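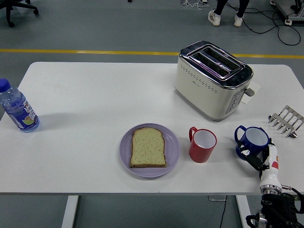

올케르 악소이가 아닌 회사명 그대로 주식회사 Aksoy의 정기이사회 의사록을 아래와 같이 작성합니다. 이번 이사회는 Orkimness 본사 3층 회의실에서 오전 9시 30분에 열렸고, 의장이 정관에 따른 정족수가 채워졌음을 확인하고 개회를 선언하였습니다. 아침 시간이라 다들 출출했는데, 흰 탁자에 토스터와 머그 두 개, 보라색 접시에 담긴 식빵 한 장이 놓인 그런 아침상 같은 편안한 분위기로 시작하자는 의장의 인사말에 모두 웃으며 회의에 들어갔습니다. 경영진 구성과 이사회 운영 방식을 한꺼번에 손보는 회의라 안건이 꽤 많았지만 논의는 처음부터 끝까지 활기찼습니다!

주식회사 Aksoy 정기이사회 의사록

일자: 2021년 4월 27일
장소: Orkimness 본사 3층 회의실 (Bullurport 사무소는 화상 연결)
참석: 의장, 대표이사, 사내이사 2명, 사외이사 3명, 감사
배석: 재무본부장, 인사총무팀장, 법무담당
기록: 인사총무팀

1. 전차 의사록 승인

직전 이사회 의사록 초안을 회람하였음. 사외이사 한 분이 Bullurport 창고 임차 건의 표현을 고쳐 달라고 요청하였음. "계약 체결"로 적힌 부분을 "계약 조건 협의 개시"로 바로잡고 나머지는 원안대로 승인함.

2. 대표이사 업무보고

대표이사가 1분기 경영 현황을 보고하였음. 영업, 구매, 물류 세 부문이 같은 고객 자료를 보고 일하기 시작한 첫 분기였고, 현장 반응이 기대보다 훨씬 좋다고 함. 특히 Bullurport 사무소에서는 주문 확인부터 출고 지시까지 한자리에서 처리하게 되어, 전화를 돌려 가며 재고를 묻던 일이 크게 줄었다고 함(이 대목에서 화상으로 연결된 Bullurport 쪽에서 박수가 나왔음).

신규 거래처는 분기 중 13곳이 늘었음. 대표이사는 영업팀이 기존 고객의 소개를 꼼꼼히 챙긴 덕이 크다며 팀 전체에 고마움을 전하였음. 감사는 신규 거래처의 신용 조사 서류가 빠짐없이 갖추어졌는지 물었고, 재무본부장이 두 곳은 서류 보완 중이며 보완이 끝날 때까지 외상 거래를 열지 않겠다고 답하였음.

사외이사가 납기 지연 건을 질의하였음. 대표이사는 포장재 입고가 늦어진 것이 원인이었고 공급처를 하나 더 확보하였다고 설명함. 다음 회의에서 월별 납기 준수 현황을 표로 받아 보기로 함.

3. 운영총괄 임원 선임의 건

의장이 운영총괄 임원직 신설과 후보자 추천 경과를 설명하였음. 후보자는 현재 물류본부장으로, Orkimness 공장 현장직에서 출발해 생산관리와 구매를 거쳤고 Bullurport 사무소 개설을 맡았던 사람임. 본인은 이해관계가 있어 이 안건 동안 자리를 비웠음.

사내이사들은 한목소리로 찬성하였음. 현장을 아는 사람이 운영 전체를 맡는 모습을 오래 기다려 왔다는 발언이 있었고, 사무소 개설 때 일정이 두 번이나 바뀌었는데도 직원 한 명 한 명과 이야기하며 끝까지 끌고 간 점이 높이 평가되었음.

사외이사 한 분은 후보자에게 반대하는 것은 아니라고 전제한 뒤, 대표이사와 운영총괄의 권한이 겹칠 수 있으니 전결 규정을 먼저 정리하자고 제안하였음. 논의 끝에 다음과 같이 의결함.

가. 물류본부장을 운영총괄 임원으로 선임하고 생산, 구매, 물류, 시설관리를 총괄하게 함.
나. 영업과 전략기획, 대외 협력은 종전대로 대표이사가 직접 맡음.
다. 운영총괄의 구매 전결 한도는 건당 최대 500만 원으로 하고, 이를 넘는 건은 대표이사 결재를 받음.
라. 후임 물류본부장은 사내 공모를 우선함.

출석 이사 전원 찬성으로 가결. 의결 직후 후보자가 다시 입장하여 짧게 인사하였고, 첫 달은 두 사업장을 번갈아 다니며 현장 의견부터 듣겠다고 하였음.

4. Zorkville 자회사 설립 검토

전략기획 부문에서 Zorkville 지역에 판매 자회사를 두는 방안을 보고하였음. 지금은 Bullurport에서 해당 지역 주문까지 처리하는데, 고객 문의가 꾸준히 늘어 현지 담당자가 필요하다는 의견임. 보고 자료에 실린 고객 설문에는 82개사가 응답하였고, 현지에서 바로 상담받고 싶다는 의견이 가장 많았다고 함.

참석자들의 관심이 매우 뜨거웠던 안건임. 처음부터 법인을 세우자는 의견과 지점으로 출발해 보자는 의견이 갈렸음. 법무담당은 두 방식의 등기 절차와 책임 범위를 비교해 설명하였고, 재무본부장은 초기 비용을 8,570만 원으로 보고하였다가 임차 보증금이 이중으로 들어간 것을 발견하고 그 자리에서 철회하였음. 수정 금액은 다음 회의에 다시 제출하기로 함.

이번에는 의결하지 않고 계속 검토하기로 함. 전략기획 부문은 지점안과 법인안의 3개년 손익을 나란히 비교한 자료를 준비할 것. 현지 사무실 후보지도 함께 알아볼 것.

5. 사외이사 임기 및 위원회 구성

사외이사 한 분의 임기가 오는 11월 만료됨. 본인이 연임 의사를 밝혔고 의장도 반가움을 표하였음. 연임 안건은 주주총회 소집 일정에 맞추어 상정하기로 함.

보상위원회는 사외이사 2명과 사내이사 1명으로 구성하기로 함. 임원 보수 기준을 이사회에서 매번 처음부터 논의하던 방식이 바뀌는 것이어서 감사도 적극 환영하였음. 위원회 규정 초안은 법무담당이 작성함. 출석 이사 전원 찬성으로 가결.

6. 직원 교육 예산

인사총무팀장이 관리자 교육 계획을 보고하였음. 올해 총 교육 시간은 857시간으로 편성하였고, 처음으로 현장 반장급까지 대상에 넣었음. 교대 근무자가 참여하기 쉽도록 같은 과정을 오전과 오후에 나누어 열자는 제안이 나왔고 바로 반영하기로 함. Bullurport 직원의 이동 시간도 근무 시간으로 인정함. 원안에 이 두 가지를 더하여 승인함.

7. 기타

- 사내 제안함에 들어온 의견은 분기마다 이사회에 요약 보고함.
- 주주 안내문은 문장을 더 쉽게 다듬어 발송함. 초안은 인사총무팀과 법무담당이 같이 봄.
- 화상 연결 음성이 두 차례 끊겼음. 다음 회의 전에 Bullurport 쪽 마이크를 점검함.

후속 조치

전결 규정 개정안: 법무담당, 다음 회의 전까지
납기 준수 현황표: 운영총괄 임원
Zorkville 손익 비교 및 초기 비용 수정안: 전략기획 부문, 재무본부장
보상위원회 규정 초안: 법무담당
물류본부장 사내 공모 공고: 인사총무팀

의장은 긴 회의에 끝까지 열띤 의견을 내 준 참석자들에게 감사를 표하고 오후 12시 10분에 폐회를 선언하였음. 의사록은 출석 이사와 감사가 확인한 뒤 기명날인하여 본사에 보관함.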